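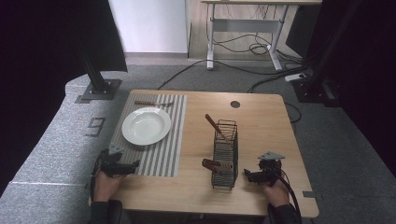
Kwok House Meals Program, Wudville

Progress report to the Roltent Fund
July 14, 2023

Grant purpose: furnishing and first use of the practice dining room

This report covers the work since the first payment was received. It follows the headings in the grant letter, except that we have put storage and the tables together. The original application treated them separately and in practice they have been one job.

Work done to date

The practice dining room is open and in use. People who come to Kwok House are getting ready to live in their own apartments, in many cases after a long time in places where meals arrived on a tray. The room is where they learn to set a table, serve a plate of food, clear up and put everything back. The kitchen next door was paid for separately and is not part of this report.

The tables are in place. We bought four, all the same model, in a light natural wood with rounded corners. The rounded corners were a condition we set ourselves after looking at several cheaper tables with square ones. There is a lot of getting up and sitting down in these sessions and people pass close to the tables with their hands full. The tables came with a cable hole already cut in the top. We did not ask for it and would have preferred a plain top, but the same table without the hole had a long wait. It has a dark ring set in it and does not get in the way of a place setting.

The gray carpet was already in the room. The application included a line for replacing it with a hard floor. We have not spent that money and are asking to move part of it, as explained further down.

Table settings

Each setting is a placemat, a plate and flatware. We chose a striped placemat in gray and white. The stripes help people line things up, and staff can say "straight with the stripe" without reaching over and moving things for someone. The plates are white with a wide rim. The rim gives people something to hold when they carry a plate to the table, and it makes it easier to judge how much food belongs on it.

The forks, knives and spoons have metal heads and brown wooden handles. We had some doubts about the wood. It cannot go in the dishwasher, so the flatware is washed by hand at the end of each session, and drying takes longer than we planned for. On the other hand the handles are thicker than those on the all-metal sets we tried, and people with a weak grip manage them better. We are keeping them for now. If the handles start to split we will go back to metal and report it.

We have 29 placemats in good condition. A few from the first order were returned to the store with loose stitching and have not been replaced yet. The number we have is enough for the largest group we run, with spares for when some are in the wash.

Storage on the table

The first plan was to keep all flatware in a drawer by the kitchen door. That meant one line of people at one drawer, and those who found the line difficult simply waited until it was over or sat down without a fork. We changed to black wire baskets that stand on the table. People can see through the sides and take what they need from where they are sitting.

The baskets have one fault. The openings between the wires are wide enough for a handle to go through, and flatware ends up stuck sideways in the side of the basket instead of standing in it. It is not dangerous but it is annoying, and pulling a fork out that way can tip the basket. We have looked at a finer mesh type. The baskets have been left as they are until the next order, and putting the flatware in from the top has been added to the clearing-up steps.

The table surface

The wood has a strong grain with a wave in it and a slight sheen. It wipes clean well with a damp cloth. In bright light there is glare on the top, and two people told us they found it hard to see whether they had wiped a spot or missed it. We tried different cloths, which made no difference, and then tried wiping along the grain from one end of the table to the other, overlapping each pass. This worked better and it is now how we teach it. It is slower.

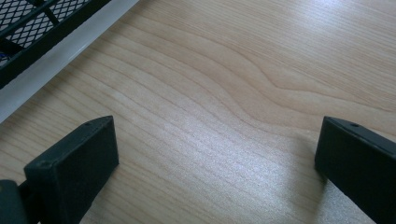
Sarnby wrote back after our spring update that their own group had the same trouble with shiny tables and solved it by turning off half the lights during cleanup. They also asked whether the placemats were really needed on a surface that wipes down so easily, as theirs were always in the laundry.

We talked about both points. The lights in our room are on one switch, so turning off half of them would need an electrician. On the placemats we disagree. They are mainly there to mark out a place, and a person who is not used to sitting at a shared table does better with an edge that shows which part is theirs. We do accept the point about laundry. The placemats are now washed only when they are stained and are otherwise shaken out and wiped.

How the sessions run

A session has three parts: setting, eating and clearing. At first we gave all three equal time. Clearing took much longer than the others and was being finished by staff after everyone had left, which defeated the purpose. We now start clearing earlier and accept that the meal is short. Some people have complained about this and we understand why. We are trying a longer session for one group to see if the full meal can be kept.

The order for setting is placemat, plate, flatware, glass. We do not insist on which side the fork goes. Several people asked to be taught the formal arrangement, so there is a card for it on the wall, and they can follow it if they like. Most put the fork wherever it is easy to reach.

Attendance has been steady. The morning group is full and has a short waiting list. The late afternoon group is smaller than we hoped, mostly due to the bus times from the north side of Wudville.

Spending

Tables, plates and placemats came in under budget. Flatware came in over. Delivery of the tables cost $100 more than quoted because the truck could not use the rear entrance and a second person had to be sent. We have the receipt and the carrier's note.

We request approval to move $200 from the flooring line to cover two things: the extra delivery cost, and replacement flatware baskets with a closer mesh. The rest of the flooring line would stay where it is. The carpet has held up better than expected and spills have come out with ordinary cleaner. We would like to decide on the floor after another season of use.

Still to do

Replace the returned placemats.
Choose and order the new baskets.
Put felt pads under the table legs. The ones supplied came off in the first week.
Write up the clearing-up steps with large print for the wall.
Get a price for splitting the light switch, in case the glare is still a problem in winter when the lights are on all day.

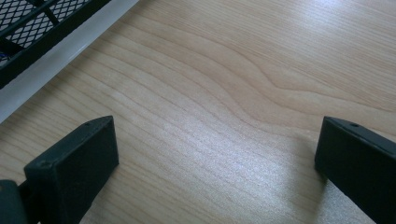

Tabletop in the practice dining room, with the grain and the glare.

The next report is due in November and will include a full list of what has been bought, with receipts. We would be glad to have a decision on the transfer before then so that the baskets can be ordered with the placemats and sent in one delivery.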